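Flirkelwood in a weekend -- speaker notes

Slide 1: Hello and why I'm up here

Thanks for coming out on a Monday night! Quick show of hands: who has driven straight past the Flirkelwood turnoff on the way to the coast? (Wait for hands. Own up that I did the same for years.)

Tonight is the weekend I'd plan for a friend. You'll need 2 days, 1 tank of fuel and shoes you don't mind getting muddy.

Slide 2: Getting there

The last 90 kilometres are the good part, so do them in daylight. The road follows the river the whole way and there are pull-offs on the left where you can stop without annoying the log trucks. Fill up before you leave the highway, as the pump in town shuts at 4 in the afternoon.

If you're coming by bus, sit on the river side. Get off at the post office, not the depot -- the depot is a long uphill walk from anywhere you'd want to be, and I've done it with a suitcase.

Slide 3: Saturday morning, the old town

Start at the harbour end and walk up. The ropewalk is open from nine and it's huge inside, cool and dim and smelling of tar, and you can go right to the far wall. Then take the steps behind it (steep! hold the rail) to Mayrhofer, the bakery with the green door. Get the plum slice. They sell out before lunch.

Pause here for the story about the gull and the plum slice. Keep it short this time.

Slide 4: Saturday afternoon, market and picnic

The market runs along both sides of the canal and the growers at the north end have the best fruit. Take your own bag and some coins. Once you've got bread, cheese and something ripe, head over the footbridge to the meadow and find a spot under the willows.
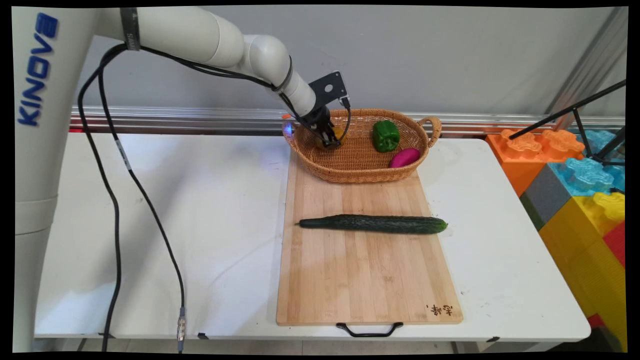 Slide 5: Sunday, the Trirach walk

My favourite part of the whole weekend. The Trirach track climbs to 1000 metres, and the first half hour is the worst of it. After that you're out of the trees and onto open heath with the whole valley laid out behind you, and on a clear morning you can pick out the lighthouse.

Allow 4 hours return, more if you stop for every flower like I do. There's no water after the second gate. The signs are painted on rocks, in yellow, and the one at the fork has faded badly, so remember: left going up, right coming home.

Slide 6: Where to stay

I like the Drornus, a plain little guesthouse on the square. Ask for a room at the back, away from the church bells. Breakfast is eggs, dark rye and a very good marmalade, and they'll wrap up a roll for the track if you ask the night before.

The campground by the weir is lovely in January and a bog in July.

Slide 7: Questions

Leave the track map up on the screen. Someone always asks about dogs: fine on the meadow, on a lead in town, and not allowed past the first gate. Printed bus times are on the table by the door, so grab one on your way out.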